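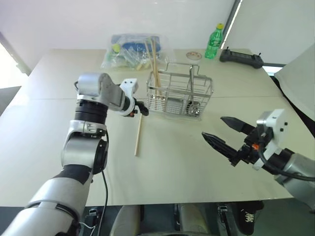 去Sitside看办公家具和家居布置展：一个在家上班的人的流水账

先说一下我为什么会跑这一趟。我在家工作第四年了，书房是北向的小间，十平米不到，书桌是搬家时前房东留下的，椅子是结婚那年买的餐椅，坐到下午三点腰就开始抗议。去年冬天我把墙刷成了灰绿色，刷完觉得好看极了，结果其他东西一下子全都不顺眼了，桌子显得黄，窗帘显得旧，连那盏我一直很喜欢的台灯都像是借来的。于是七月里听说Sitside开放展厅，还可以参观后面的软包车间，我当天晚上就报了名。

展厅在城外的老纺织厂里，从地铁终点站出来还要坐一趟接驳车。我到得早，九点多一点，门口已经有人在喝咖啡了。签到的姑娘给每个人发一个布袋，里面是一本小册子、一把卷尺和四块巴掌大的布样。布样我到现在还摆在书桌上，其中一块是很深的墨水蓝，摸起来像被洗过很多遍的旧牛仔裤，我喜欢得不得了！

一楼：书房和小工作间

一楼做成了一间一间的样板书房，没有门，人可以直接走进去坐下。带我们这一组的是Divya Mathew，她说话很快，走路也快，不过有人想坐久一点她也从来不催。她开场就讲，样板间都按真实住宅的尺寸搭，最小的一间进深只有两米一，因为来他们这里的客人里，有大书房的是少数。这句话我听了特别舒服，以前逛别的展厅，书房都大得能跳舞，看完回家只会生气。

我最喜欢的是第三间。整面墙是偏暖的白，只有书桌正上方那一块钉了软木板，外面蒙着蓝色亚麻布，可以插图钉，明信片、票根、布样都能往上挂。书桌是白蜡木的，桌沿磨得圆圆的，手腕搁上去不硌。桌子右边没有抽屉柜，放的是一只带轮子的小推车，平时塞在桌下，要用打印机的时候拉出来。我蹲在那里研究推车的轮子，研究了很久，后面的人大概以为我掉了东西。

隔壁那间走的是深色路线，墙和书架刷成同一种接近茄子皮的颜色，灯一开非常有气氛。同组一位太太当场就说要回去把客房刷成这样，她先生在旁边不说话。我自己是喜欢看，不敢住，北向的房间再刷成茄子色，大概中午就得开灯了。Divya听见我嘀咕，跑去拿了一张色卡给我，指着上面浅两档的颜色说北向可以试这个，先刷一块A3纸大小的卡纸，早中晚各贴到不同的墙上看看。这个办法我回来真的用了，卡纸现在还贴在门后面。

椅子，椅子，还是椅子

二楼全是椅子。我得承认，我在二楼花的时间比在其他地方加起来还多。墙上写着这里一共陈列了三十四款，从最简单的木凳到那种扶手、头枕、腰托都能调的大家伙都有，每一把都可以坐。地上铺着三种不同的地面，地毯、木地板和瓷砖，方便试轮子，这个安排真的贴心，我家是老木地板，轮子太硬会压出一道一道的印子。

让我走不动路的那把叫Zemura，弧形靠背，坐垫是一整块，没有分缝，面料有十几种颜色。我坐的是芥末黄的，腰后面正好被托住，脚也能踩实（我个子不高，很多办公椅坐上去脚尖是悬着的，坐一会儿腿就麻）。标价二千九百八十元，我看了一眼价签，站起来，走了一圈，又坐回去了。如此反复三次，展厅里负责这一层的Temitope Adeyemi端着水过来跟我聊天，问我每天坐几个小时，桌子多高，打字的时候手肘在什么位置。我说桌子多高没量过，他就指指我布袋里的卷尺，说今天回去量，量完再决定，别现在买。

他还教我一个看坐垫的方法：坐下去之后往前挪一点，膝盖窝和坐垫前沿之间能放进三根手指，就差不多合适。我当场把二楼的椅子试了一大半，手指就这么伸来伸去，旁边两个大学生模样的女孩子看了也跟着试，后来我们三个人几乎是一起走完这一层的。她们合租，想给客厅角落弄一张能两个人用的长桌，我把小推车的事讲给她们听，她们又下楼去看了一遍。

软包车间

十一点半开始参观车间，分批进，每批十来个人，要换鞋套，长头发要扎起来。车间主管Olumide Jibrin做这一行很多年，讲解的时候手一直没停，一边说一边把一块海绵往座板上绷。原来坐垫里不止一层海绵，底下那层硬，上面那层软，中间还夹了一层薄薄的无纺布。他让我们每人用拳头按一按，硬的那层按下去几乎没反应，软的那层慢慢地才回来。

缝纫那一排最好看，机器声音比我想的轻。做绲边的师傅把布条一折，绳芯一塞，顺着弧线就走过去了，我看了半天没看明白她是什么时候转的弯。我自己在家缝过一对靠垫，拐角的地方皱得像包子褶，所以站在那里的心情很复杂。有人问旧椅子能不能拿来换面，Olumide说可以，餐椅和单人沙发都接，要先寄照片，他们看过框架再报价，框架松了的得先修。换一把餐椅的面，工费三百一十一元，布料另算。我立刻想到家里那几把餐椅，坐垫磨得都发亮了，可是木头架子还好好的，扔了也舍不得。

车间尽头有一个架子，堆着裁剩下的零布，按斤卖。这里大概是全天最热闹的地方，大家忽然都不说话了，埋头翻。我翻到一块墨绿灯芯绒，够包两个靠垫，还有一块Vieira的条纹布，米白底子，细细的锈红线，不知道能做什么，先买了再说。

午饭和灯光课

午饭在院子里吃，三明治、冷汤，还有一种撒了芝麻的小饼，很香，我吃了两块，又包了一块在路上吃。院子里摆的是他们的户外桌椅，晒得褪了色，反而比样板间里的新货还好看，灰灰的，很柔和。

下午一点半有一堂灯光小课，是请Lucrezia Pagano来讲的，她做住宅照明设计，普通话讲得很慢，很清楚。她让大家先把自己家的书房画在纸上，标出窗户、桌子和插座，然后一张一张地看。看到我的，她问，你的台灯为什么在右边？我说插座在右边。她又问，你用哪只手写字？我说右手。全场都笑了，我也笑了，用了四年的台灯，天天把自己的手影投在本子上，我居然没想过可以拉一根延长线。

她带来的灯里有一盏Skarico的夹灯，灯头小小的，能转到很低，光打在纸面上一点也不刺眼，三百四十一元。她说小书房里与其买一盏很亮的顶灯，不如有两处矮一点的光，一处照手里的事，一处照墙。照墙的那盏不用贵，插座旁边放个小球灯都可以。课后排队问问题的人很多，我排在一位带着毛坯房平面图的先生后面，他一共问了四个房间，我就把那盏夹灯从各个角度又看了一遍，最后买了。

一些零碎

停车位少，开车去的朋友要早一点。接驳车末班是下午五点，我差点没赶上。展厅二楼的洗手间很漂亮，瓷砖是鱼鳞形的，哑光的奶油色，我还问了前台的Marisa Grasso是哪里的砖，她翻了半天记录，抄在便利贴上给我，真是好耐心。小孩子可以进展厅，不能进车间。零布只收现金，这一点小册子上没写，我是跟同组那位太太借的钱，后来在院子里转账还给了她。

回家那天晚上我量了桌子，七十六厘米，对我来说高了。所以Zemura还没有买，我先把桌腿下面那几块前房东垫的木片抽掉了，降了一厘米半，键盘也换到了下面的托板上。夹灯装在左边，延长线沿着踢脚线走，用小卡子固定，几乎看不出来。墨水蓝的布样我钉在墙上看了一个多星期，早上偏灰，晚上开了灯就特别浓，很想照着样子给自己也做一块软木板。餐椅的照片已经寄过去了，正在等报价，布料还在墨绿和蓝色之间犹豫，你们要是有包过蓝色坐垫的，麻烦告诉我显不显脏！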